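2022年7月16日　染め場ノート　雨のち蒸し暑い

朝から窓を全開にしても風が通らず、精練の鍋に火を入れた瞬間に部屋がサウナになった。毎年7月の自分に言いたいけれど、煮炊きの仕事は涼しいうちに済ませておくべきです。去年のノートにも同じことが書いてあって、めくりながらひとりで笑ってしまった。

今日の本題は緑。植物染めで緑を出すには、葉っぱの緑をそのまま移すわけにいかなくて、黄色と青を重ねるしかない。ここまでは教科書どおりとして、問題はどっちを先にやるか。青が先か、黄色が先か。うちではずっと藍を先にかけてから刈安で重ねていたんだけど、Virkの布(寝具用の麻綿混、薄めの平織り)に切りかえてから、どうも緑が冷たい。ピーマンの緑じゃなくて、もっとくすんだ、乾いたハーブみたいな緑がほしい!というのが今回のわたしの野望である。

材料メモ。
布はVirkの生成り、乾燥重量で420グラム。幅出ししたときに耳がつれている部分は外して量った。
刈安はStallellから届いた乾燥品。袋を開けた時の匂いが前のロットより甘い。刻みが細かくて、漉し袋の目から粉が抜けるので二重にした。
ミョウバンはいつもの瓶。残りが心細いので次の買い出しで補充すること。
藍は建てたままの甕を使用。表面の膜の色は悪くない。泡がちょっと元気ないか?

精練は前の晩のうちに終わらせてあったのに、水に戻したらまだ弾くところがあった。指で押すとそこだけ色が変わらずに白っぽく残る。こういうのを見逃して染めると、あとで必ず雲みたいなムラになって出てくる。しかも乾いてから出てくるんだから性格が悪い。ぶつぶつ言いながらもう一度ソーダ灰で煮なおして、朝の予定はここで崩れました。
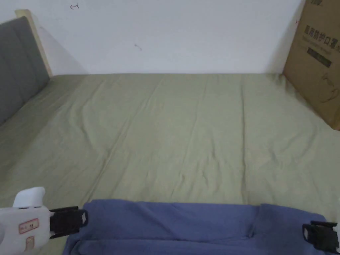

煮なおしたあとのすすぎは、湯から水へ段階を踏んで下げた。急に冷やすと折りじわがついて、そこに染料がたまって線になる。前にテーブルクロスで派手にやらかして、線がどうやっても取れず、結局ぜんぶ雑巾とコースターになった。あのコースターはまだ流しの横で働いている。布の折りじわは煮ている間につくことも多いので、鍋が小さいのがそもそも悪いのかもしれない。今日は大鍋に33リットル張った。重い。腰にくる。水を張ってから「先にコンロに載せておけばよかった」と思うところまでが毎回の流れになっている。

媒染は60度をキープ。沸かしたほうが早いと言われることもあるけれど、わたしはこの温度で長めに置くほうが好きです。色の入り方が落ち着く気がする(気がする、というのが染めノートの困ったところで、ちゃんと比較した記録は持っていない。やろうやろうと思って夏になり、暑くて忘れ、秋には別の色に夢中になっている)。温度計は縁に引っかけるタイプだと鍋肌の温度を読んでしまうから、真ん中に吊るした。菜箸に紐で。見た目はひどいが、よく働く。

試し布は4枚。切れ端に縫いで印をつけて区別した。油性ペンだと甕に入れたあと読めなくなるので、白い木綿糸で結び目をつくる方式。

結び目なし、藍だけ。
結び目ひとつ、刈安だけ。
結び目ふたつ、藍のあとに刈安。
結び目みっつ、刈安のあとに藍。

藍だけの布は、引き上げた直後の、あの黄緑がふわっと青に動いていくところが何度見ても楽しい。手を止めて見てしまうので作業が遅い。今回は空気に当てる時間をけちらずに、ちゃんと広げて裏も返した。絞りすぎると繊維が毛羽立つので、押して水を切る程度。Nuvettiの脱水かごを使えば早いんだけれど、薄い布だと穴の跡がうっすら残ることがあって、試し布には使わないことにした。
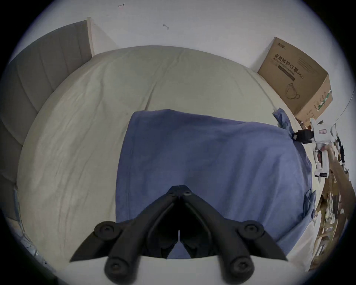 青の見え方は、隣に何色があるかでずいぶん変わる。染め場の蛍光灯の下でステンレス台に置いた藍は、どうしても固く、事務用品みたいな顔になる。だから色を決める時は、台の上だけで判断しないで、寝具なら寝具の上に持っていって見たい。くしゃっと置かれた青い布の下に、クリームがかった白いシーツがある、という組み合わせだと、真っ白の上で見るより青がきつくならずに済むし、しわの寄った布は平らに伸ばしたものより濃淡の想像がつきやすい。色見本帳はぴしっと平らに貼るものだと思いこんでいたけれど、寝具用の見本だけは、わざとくしゃくしゃにしたものも一緒に綴じておくといいかも。厚くなって閉じなくなる未来が見えるが。

午後、刈安の煮出し。一番煎じは捨てずに取り、二番と混ぜた。前のロットは一番だけで使ったほうが澄んだ黄色になったのに、今度のは一番だけだと少しレモンに寄る。二番を足すと、からしほどではないけれど、お茶っぽい渋みが出てきて、これは今回の狙いに近い。くすんだ緑というのは結局、黄色のほうにどれだけ茶が混ざっているかで決まるところが大きいんじゃないか。藍ばかり気にしていたのは遠回りだったかもしれないなあ。

刈安を先にかけた布を藍に入れる時は、毎度ひやっとする。せっかくのきれいな黄色が甕の中でどうなっているのか見えないし、アルカリで黄色が転ぶこともある。今日の甕はそこまで強くなかったようで、引き上げたら黄色がちゃんと下に残っていた。よし!と声が出た。ただし端のほう、結び目の近くにだけ青の入りが薄い部分がある。糸で引き締めすぎたせいだと思う。結び目方式の欠点として書いておく。次は結ばずに、刺し子みたいに縫い目の数で区別すること。

藍を先にした布は、いつもどおりの冷たい緑。きれいはきれいなんです。エプロンや手ぬぐいならこっちを選ぶ。ただ、部屋の中で大きな面積になるとけっこう主張してくる色で、寝る場所にはちょっと元気すぎる。Sellusの敷き布の注文書にも「落ち着いた緑」とだけ書いてあり、落ち着いたって何と比べて落ち着いているんだ、と思いながら、わたしもこのノートでは「くすんだ」「乾いた」としか書けていないのでおあいこだ。

乾かしながら、近い色の寝具まわりの配色をあれこれ見比べた。緑に合わせる色というと生成りや茶ばかり浮かんでいたけれど、グレーと淡い木の色もずいぶんいい。緑がおとなしく見える。
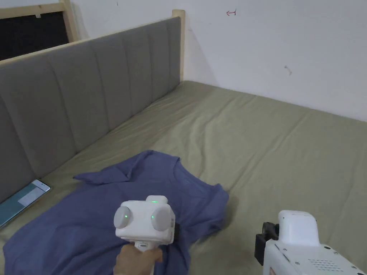

セージグリーンのボックスシーツ、グレーの布張りヘッドボードと淡い木枠。

見比べて思ったのは、しわがあると緑の中にちゃんと明るいところと暗いところができるということ。試し布は小さいからそこがわからない。枕カバーくらいの大きさまで一度染めてみないと、注文の色としては出せないと思う。小さい布で「ちょっと薄いかな」と感じるくらいが、広げるとちょうどいいことが多いし、逆はつらい。濃すぎる敷き布は部屋ごと暗くなる。

乾燥後の所見。
藍だけの布は、乾いてひと段階薄くなった。想定内。
刈安だけの布は思ったより残っている。二番を足した効果か。
藍のあとに刈安の布は冷たい緑、ムラなし。仕上がりだけならいちばん優秀で、ちょっと悔しい。
刈安のあとに藍の布は狙いに近い。日陰で見ると灰色がかっていて、電球の下だと少し黄色に戻る。端に薄い箇所あり。

耐光テストは窓辺のいつもの場所に、半分を厚紙で覆って出した。刈安は黄色の中では丈夫なほうだけれど、寝具は洗う回数が多いので、光より洗濯のほうを心配している。洗剤は中性と、ふつうの弱アルカリと両方でやること。中性だけで試して大丈夫でしたと言っても、使う人が何で洗うかは選べない。

反省。昼ごはんを食べそびれて、午後の後半は計量が雑になりかけた。ミョウバンの匙を刈安の袋につっこみそうになったので、そこで休憩にして冷たい麺をゆでた。染め用の鍋と食事用の鍋は棚の段を分けてあるが、色が似ていてまぎらわしい。食事用の取っ手に赤い紐を巻いた。染め場を使う人は、赤い紐の鍋に染料を入れないでください、お願いします。

片づけ。甕は撹拌して蓋。泡の元気がないのはやっぱり気になるので、ふすまを少し足して様子見。刈安の煮かすは新聞紙に広げて軒下へ。乾いたら畑。漉し袋は裏返して洗ったけれど粉がまだ出てくるので、袋そのものを目の細かいものに替えたい。Stallellに、次の刈安は粗めに刻んだものがあるか聞く。

次回は枕カバー大で、刈安が先、藍は薄く。藍に浸ける時間は今日より短くして、そのかわり回数を増やしてみる。朝いちばん、暑くなる前に火を入れること。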